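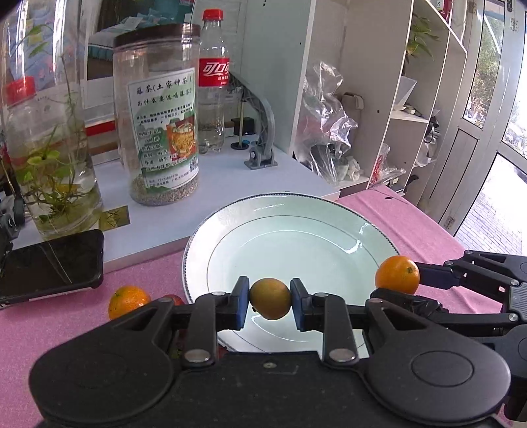
Rosalind Van Dusen은 지난 기수를 마친 뒤 설문에 납땜 실습 시간이 너무 짧았고 회로도를 읽는 법부터 다시 배우고 싶었다고 적었다. 이번 기수에서는 이 의견을 반영하여 기초 전자 과정을 2주에서 6주로 늘렸다.

Pondura 여학생 공학 멘토링 참가자 및 멘토 모집

Pondura는 중·고등학교 재학 연령의 여학생과 현직 엔지니어를 한 조로 편성하여 폐가전 부품으로 소형 수상 주행체를 제작하는 과정을 운영한다. 완성된 주행체는 10월 Skurnomen 저수지에서 열리는 주행 평가에 출전한다.

1. 모집 구분
가. 참가 학생: 만 14세 이상 18세 이하 여학생. 공학 관련 수강 이력은 요구하지 않는다.
나. 기술 멘토: 기계, 전기, 제어, 재료 분야 실무 경력 2년 이상인 자. 성별 제한 없음.
다. 기록·홍보 멘토: 조별 제작 일지와 게시물 작성을 지도할 수 있는 자. 분야 경력 무관.

2. 과정 구성
전반 6주는 기초 전자, 공구 안전, 부력 계산을 다룬다. 후반에는 조별로 선체와 구동부를 설계·제작한다. 수업은 매주 1회, 오후 2시부터 6시까지 Ondell 작업동에서 진행한다. 설계 검토는 두 차례이며, 1차 검토를 통과하지 못한 조는 도면을 보완하여 다음 수업 시작 전까지 다시 제출한다.

3. 주행체 제작 조건
- 주행 구간은 직선 248m이며 반환점은 없다.
- 구동용 모터의 정격 출력은 300W 이하로 한다.
- 선체 재료의 절반 이상은 폐가전에서 회수한 부품이어야 한다.
- 냉매가 남아 있는 부품은 반입할 수 없다. 압축기는 Arabzadeh 해체장에서 처리가 끝난 것만 지급한다.
- 배터리는 주최 측 지급품만 사용하며 임의 개조를 금한다.

4. 멘토 처우
기술 멘토에게는 회당 활동비와 교통비를 지급한다. 기록·홍보 멘토에게는 교통비만 지급한다. 모든 멘토는 첫 수업 전에 안전 교육과 아동·청소년 보호 교육을 이수하여야 하며, 관련 법령에 따른 범죄경력 조회에 동의하여야 한다.

5. 제출 서류
참가 학생: 신청서, 보호자 동의서. 성적 증명서는 받지 않는다.
멘토: 이력서, 경력 증빙, 지도 가능 시간표. 기록·홍보 멘토는 경력 증빙 대신 본인이 작성한 글이나 게시물을 낸다.
파일은 PDF로 통일하고 파일명은 모집 구분과 성명 순으로 표기한다.

6. 선발
학생은 신청서의 지원 동기와 전 회차 출석 가능 여부를 기준으로 선발한다. 멘토는 서류 심사 후 면담을 실시한다. 기술 멘토 면담은 Tõnu Vasiliauskas, 기록·홍보 멘토 면담은 Widad Awad가 담당한다. 결과는 신청서에 기재한 전자우편으로 개별 통지한다.

7. 유의 사항
작업동에서는 앞이 막힌 신발을 착용하고 긴 머리는 묶는다. 보안경과 장갑은 현장에서 지급한다. 수업에 2회 넘게 결석한 학생은 주행 평가에서 조종을 맡을 수 없으나 조 활동에는 계속 참여할 수 있다. 제작물의 소유권은 조에 있으며, 지급 배터리와 제어기는 평가 종료 후 반납한다.

문의: 학생 신청 Jad Majali, 멘토 신청 Bilal Nimri (Pondura 교육운영팀)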